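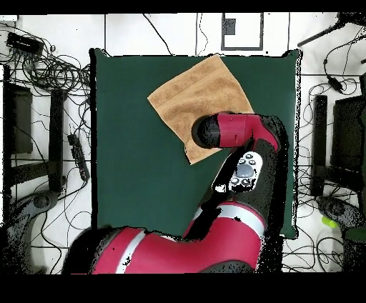 A folded tan towel on a green mat.

Home News Explainers Money and Trade Glossary

What is an import quota?

Reading time: 4 minutes

An import is something a country buys from another country. An export is something a country sells to another country. The same box of goods is an export when it leaves one port and an import when it arrives at the next.

Governments make rules about imports. One kind of rule is a tax, called a tariff. Another kind is a limit on the amount that may come in, called a quota. This page is about quotas.

How a quota is set

A quota has three parts: a product, an amount, and a period of time. If any part is missing, customs officers cannot apply the rule.

Take honey. The government of Nakel has a honey quota of 500 tons per year. The product is honey in any container, from small jars to steel drums. The period starts in January and ends in December. On the first day of the next year, the count goes back to zero. Tons that were not used are not carried over.

Most of Nakel's imported honey comes from Cerkus, and it arrives by ship at the port of Latuheru. Last year the total came to 405 tons. The quota was not filled, so it made no difference to anyone bringing in honey that year.

Who keeps count

Customs officers keep count. Customs is the office that checks goods at the border. When a ship arrives, the importer (the company buying the goods) hands in a form called a declaration. It lists what the goods are, where they were made, and how much they weigh. Officers may open some of the containers and weigh the goods to see if the form is correct.

The weight is then added to the running total, which is published so that importers can see how much of the quota is left before they order more.

Two kinds of quota

An absolute quota is a full stop. Once the amount is reached, no more of the product may enter until the next period. Goods that arrive late can be stored in a locked customs warehouse, sent back, or sold to a different country.

A tariff-rate quota works in two steps. Goods inside the quota pay a low tariff, or none. Goods over the quota may still enter, but they pay a higher tariff. Nakel's honey quota is this second kind.

A worked example

By November of this year, the running total at Latuheru was 477 tons. That left 23 tons of the quota:

500 - 477 = 23

Then an importer named Kandoment declared a shipment of 51 tons. The first 23 tons fit inside the quota and paid the low tariff. The rest did not fit:

51 - 23 = 28

Those 28 tons paid the high tariff. Kandoment could have put them in the customs warehouse until January and used the new quota, but a warehouse charges rent. An importer has to compare the rent with the extra tariff and pick the smaller cost.

Why governments use quotas

The usual reason is to help producers at home. If less foreign honey comes in, beekeepers in Nakel can sell more of their own, often at a higher price.

Shoppers may pay more as a result. So may bakeries and other businesses that use honey. Beekeepers in Cerkus sell less to Nakel and have to look for other buyers. Cerkus may also answer with a quota of its own on something Nakel sells.

Many countries sign trade agreements that say which quotas are allowed and how large they must be. Changing one can take years of talks.

Words to know

Customs: the office that checks goods crossing a border.
Declaration: the form that says what is in a shipment.
Importer: a person or company that brings goods in from another country.
Quota: a limit on an amount over a set time.
Tariff: a tax on imported goods.

Previous: What is a tariff? Next: What is a trade agreement? Back to Money and Trade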